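Play food and where it goes at night

Filed under: Kids' rooms, Small messes

Real fruit has the decency to rot if you leave it under the couch. Play fruit will wait for you until you retire. We've had a toy kitchen in the house long enough to work out a few habits, and most of them came from stepping on something at night.

Give every piece a dish. A big bin sounds sensible, but a big bin gets dumped out so a child can reach the one thing at the bottom, and the one thing is always at the bottom. Small bowls and shallow dishes from the real kitchen work better. An apple in a metal bowl looks like it lives there, and kids will put it back for that reason alone. Bananas like something wide and low. Long vegetables and peppers can share a tray.

Sort on a table, at a height where you can still stand up afterward. Bring it all out, pick one piece at a time, put it in its dish. Stuffed animals may attend but get no dish.

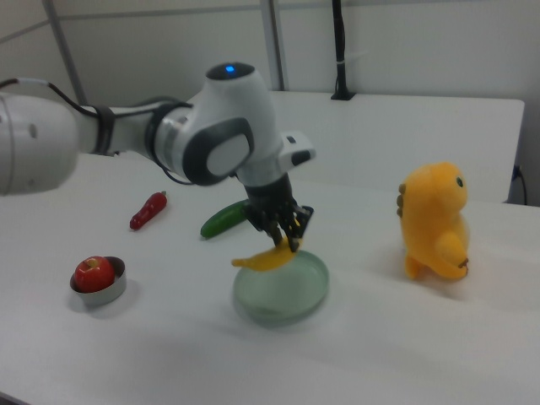 A reader who signs as Dovhaniuk objects to the dishes. In that house they became hats within a day, and the only thing that has lasted is a muffin pan, too stiff to wear and too dull to steal. Fair enough. A muffin pan won't take a full-length cucumber, but it's fine for the round stuff.

Washing: warm water, a drop of dish soap, an old toothbrush for the stems. Hollow pieces with a seam get wiped with a cloth and never dunked, or they'll dribble gray water on your socks until July.

Pull out anything cracked or chewed through. Keep the rest to about 11 pieces and put the extras in a closet — they come back in a month as brand-new groceries.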